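Ticket 298: Left gripper loses the upper layer when lifting folded cloth
Product: Bradix two-finger gripper, pair, on dual arm
Controller: Coneck
Opened by: Golnar Shirazi
Assigned to: Ditte Dalsgaard, Lemitetti support
Status: Waiting for customer

Golnar Shirazi, 09:40

Hello,

We are comparing two sets of grippers for handling of textiles. The first set is from Sabatier and the second is the Bradix pair which we bought through you in August. Both sets were tested on the same arms, with the same controller and the same cloth. The Sabatier set is now taken off and the Bradix pair is mounted.

The problem is with the left gripper only. When it takes a folded cloth at the edge and lifts, the upper layer comes out of the fingers and only the lower layer stays. Sometimes both layers are lost. The right gripper does the same movement from its side and keeps both layers. I swapped the task (left does what right did, and the opposite) and the fault stayed with the left gripper, so I do not think it is the program.

Settings when the fault was seen:
Closing force: 14 N on both sides
Finger speed: default
Firmware: the same version on both, I checked it two times

Before writing I did the following steps.

Step 1. Pressed the left gripper down on the cloth from above, with the right one open and away from the table top, so that only one side is loaded. I wanted to see if the wrist gives way under pressure. The reading on the controller was stable and I could not find any play in the wrist.

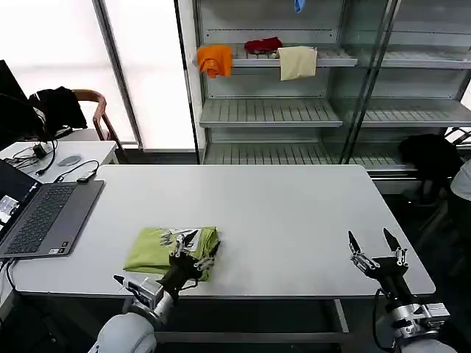 Step 2. Restarted the controller and made a new homing of both grippers. No change. The left one reports "closed" a little earlier than the right one, but I do not know if this is normal between two units.

Step 3. Cleaned the finger tips with a dry cloth. No change.

Could you please tell me what I should check next? I would prefer not to send the gripper back before our comparison is finished.

Kind regards,
Golnar

Ditte Dalsgaard, 11:15

Hi Golnar,

Thanks for the clear report. An early "closed" on one side is worth looking at. It can mean that the current limit is reached before the fingers have really met, for example if one of the finger screws is too tight. Could you do these for me:

a) Close both grippers with nothing between the fingers and write down the closing current for each.
b) Let both grippers work on the same cloth at the same time, one from each side, and watch which one moves the fabric.
c) Send a picture from the wrist camera with the finger screws in view.

Please leave the force at 14 N until we have these.

Ditte

Golnar Shirazi, 13:50

Hello Ditte,

Thank you for the quick answer. I start with a). Closing current with empty fingers, as shown in the Coneck service page:

Left: 118 mA
Right: 89 mA

I repeated it after a break for lunch and the values were the same. I have no list of what is normal, so I leave the judgement to you.

For b) I laid the cloth flat between the grippers and brought them in from both sides.

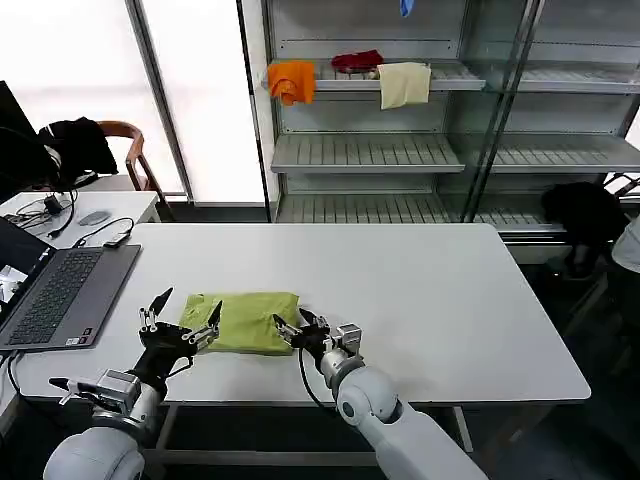 I must say that the Sabatier fingers were easier in this test. They are wider and softer, and they did not need such an exact height over the table. With Bradix I had to correct the height of the approach several times before I was satisfied. The cloth is also not the easiest one for this, as it is wrinkled and creased all over even when it lies flat, and a slim finger can slide into a crease instead of going under the layer. On the other side, when the right Bradix gripper has taken the edge it holds better than Sabatier did. The right one pulled its edge without losing it. The left one came to its edge correctly, closed, reported "closed", and then slid off as soon as the arm began to move. I repeated the same run with the other side of the cloth up and the left gripper slid off again.

So my understanding is that the position is good and that the force in the fingers is what is missing on the left. Please correct me if I am wrong.

I will send c) separately.

Golnar

Golnar Shirazi, 14:25

And now the picture for c). Both finger screws can be seen. The lighting comes from the window, so some of the metal is very bright. If you need a better one, I can close the blind.

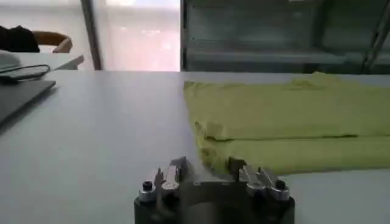

Attachment 3: wrist camera, fingers and screws, folded cloth in front

I did not touch the screws. In the manual is written that they are set at the factory, and I did not want to lose the warranty.

Ditte Dalsgaard, 15:30

Hi Golnar,

The picture is good enough, no need for the blind. I can see both screw heads, and they look to be in matching positions. What I can't judge from a picture is how tight they are, so I am going by your numbers.

The difference between 118 and 89 is too large for two units from the same delivery. The right one is as I would expect. On the left, part of the motor's work is going into friction, the controller takes this for contact with an object, and it stops early. That would fit both the early "closed" and the lost layer.

You are allowed to loosen the finger screws, the warranty is not affected when support asks for it. I will note it on the ticket. Please do it like this:

1. Open the left gripper fully and switch off the power to that arm.
2. Loosen each finger screw by a quarter turn. Do not take them out.
3. Move the fingers by hand, open and closed, a few times. They should run evenly with no hard spot.
4. Tighten until you feel the first resistance, and stop there.
5. Power on, do a new homing, and read the closing current again with empty fingers.

If the value comes down near the right one, repeat your test b) with the same cloth. If it stays high, I will send you a replacement finger unit and you can carry on with the right gripper in the meantime.

On the approach height: there is a setting in Coneck called "soft touch" which lets the arm stop at first contact with the table. It is off by default. It may save you some of the corrections you had to make, and would be a fairer basis for the comparison if you also had something similar on for Sabatier.

Ditte

Golnar Shirazi, 15:55

Hello Ditte,

It is clear now, thank you. For Sabatier we had no such setting on, so I will keep "soft touch" off for the comparison and try it afterwards as a separate test.

One question to point 4: should both screws be tightened in turns, a little on each, or first one completely and then the other? I will wait with the work until I have your answer.

Golnar

Ditte Dalsgaard, 16:05

In turns, a little on each. Start with the outer screw of whichever finger felt heavier in point 3. If they feel the same, start where you like.

I am setting the ticket to "Waiting for customer". It stays open until you write the new current value here.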